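Session 6: Bimanual Recording with Hand-Held Grippers
Introduction to Robot Learning, project section
Instructor: Henrike Stüber. Lab assistant: Asabe Akpan.

Before you start

Read the handout for Session 5 again, especially the part on calibration. Each pair works at one table. One person operates both grippers and the other runs the recording software and keeps the log. Swap after each block of episodes.

The task this week is the bolt and washer task. It looks easy, and it is easy with bare hands. With two grippers it takes some practice. Budget part of your time for episodes you will throw away.

The task

A bolt stands upright on the table with washers lying near it. The operator picks up a washer with one gripper, steadies the bolt with the other, and lowers the washer over the top of the bolt. The episode ends when the washer is down and both grippers have moved clear. Then the operator says "done" and the partner stops the recording.

Hold the washer by its edge. If you grip it across the flat faces, the fingers cover the hole and you can't line it up. A washer lying flat is hard to get hold of, so slide it against the other gripper's tip first and let it tilt up. Students in the Dranach section tried pushing washers to the table edge and catching them there. That works, but the grippers end up below the table surface and the tracking gets poor, so please don't do it.
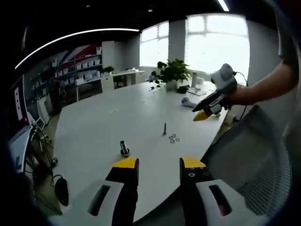 Move at the speed you would use to set down a full cup. Jerky motion gives blurred video and bad pose estimates, and the training step can't repair either one. If you need to stop and think, stop between episodes. A long pause in the middle of a demonstration will be learned as a pause.

Keep your head and your free fingers out of the work area. Cables should hang behind the forearm and should never cross the bolt. If a cable catches on something, end the episode and mark it as bad.

Log entries

Every episode gets one line in the Flonix sheet: episode number, operator initials, starting layout, result, and a comment if something unusual happened. Use the words "good," "bad" or "unsure" for the result. Don't invent new labels. Last December we spent most of a lab period sorting out what "ok-ish" and "fine I guess" were supposed to mean.

Change the starting layout between episodes. Move the bolt a hand's width, turn the washers, spread them out or push them together. If every demonstration starts from the same layout, the policy will only work from that layout. The Chacko group's first model last year had this problem. It reached for the spot where the bolt used to be.

What the data is for

All sections add to one shared set, named Brundach after the first test table. It had 467 good episodes on Aug 14, 2025. In Session 7 we train on the full set and then on your pair's episodes alone, and compare the two. Expect the second model to be worse. Your report should say in what way it is worse: does it miss the washer, miss the bolt, or let go too early?

Common problems

Gripper width reads zero the whole time. The finger markers are not being detected. Check that nothing covers them, then repeat the open and close calibration.

Left and right are switched in the playback. The grippers were started in the wrong order. Stop, restart the software, and start the left one first.

The bolt falls over. Mark the episode as bad, stand the bolt up, and go on. Don't reach in by hand while recording.

Timestamps don't match. Tell Asabe before you record anything else.

To hand in

2 files per pair: the exported log and a one-page note on which episodes you rejected and why. Put both partners' names on the note. Include one rejected episode that you argued over, and give both opinions. Raw video stays on the lab drive and should not be sent by email.

Reading for next time: the chapter on imitation learning, up to the section on action chunking. Skip the proofs.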